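主题:Re: [抓手选型] 两指换垫片之后还要不要试三指

发件:Tuhumury 组
收件:抓手选型列表

先回前面那封,引文在最下面。赶时间,写得乱,见谅。

Grilto 那只两指换了软垫,周四下午跑完一轮。结论先说:比原装硬垫强,但没强到可以不看 Closlow。细记号笔基本没问题,粗的那种还是老毛病,夹在笔身中段还行,夹偏一点就转,转完再往筐里放,角度全不对,笔头磕筐沿。

几条零碎的:

1)开口行程。标的够用,实际装上软垫以后两边各吃掉3毫米,粗笔进指缝余量很小,相机标定稍微漂一点就顶到笔上。标定这周又重做过,还是有漂,怀疑是支架,不是算法。

2)夹持力。35 那档对粗笔合适,对细笔偏大。Petivora 控制器那边切档位要等上一个动作完全结束才生效,中间会卡一下,很烦。有没有人试过在轨迹里提前发?我试了,它不报错,但是也不切。。。

3)遮挡。这个问题大家之前低估了。臂从上面下来的时候,手腕那截黑的正好挡在固定相机和筐之间,放的瞬间啥也看不见。腕上再加一个相机能解决一部分,可是线又多一根,关节转到极限会扯。

4)反光。桌面有点亮,顶灯照下来一片白,浅色笔身和桌面分不太开,检测框老是抖。先别换桌子,先试试把曝光压一压,或者加偏振片。谁手上有偏振片借我用两天。

5)叠着的笔。两指从上往下抓,下面那支经常被带起来一点再掉回去。三指会不会更糟我不确定,直觉是会。Closlow 的指头粗,伸进两支笔中间恐怕够呛。

所以我倾向这样排:软垫两指继续跑,同时把 Closlow 装到备用臂上,用一样的笔、一样的筐,别换东西,不然没法比。上次就是中间换了筐,数据全白做了。

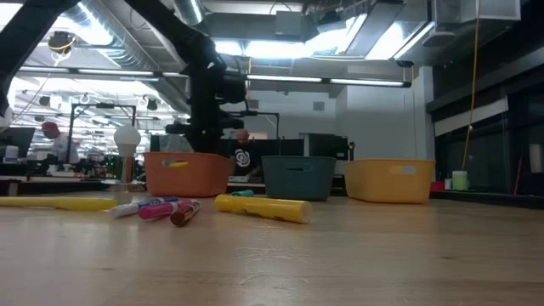 摆法方面,笔就散着放在靠前这边,别摆整齐,三个筐在后面排一排,橙的在左,深青的在中间,黄的在右。粗黄笔一定要留着,它最难抓,去掉了成功率好看但没意义。筐别挪位置,挪了要重新示教,我不想再来一遍。

还有,急停之后 Petivora 重新上电,抓手零位会丢,记得先回零再开程序。上礼拜忘了一次,指头直接合到底,软垫压出一道印子。备件还剩11片,已经超过一半的人来问我要了,省着点用。

装 Closlow 的转接法兰在谁那儿?十二月之前要给结果,时间不太够了,看到的回一下。日志我晚点传共享盘,文件名还没整里,先凑合看。

Tuhumury 组

----- 原邮件 -----
> 各位好,
>
> 抓手选型的事想尽快定下来。现在手上 Grilto 两指和 Closlow 三指都有,
> 两指换软垫之后据说好了很多,那三指还有没有必要试?
> 装一次加上标定,超过 3 个工作日,不是小事。
>
> 另外想问:
> 粗细不同的笔混在一起,夹持力是固定一档还是分开?
> 固定相机够不够,要不要加腕部相机?
> 控制器继续用 Petivora 还是趁这次一起换?
>
> 我个人意见是能不换就不换,先把抓手比清楚。
> 测试条件麻烦写细一点,上次的报告没写用的什么筐,后来没人能复现。
>
> 谢谢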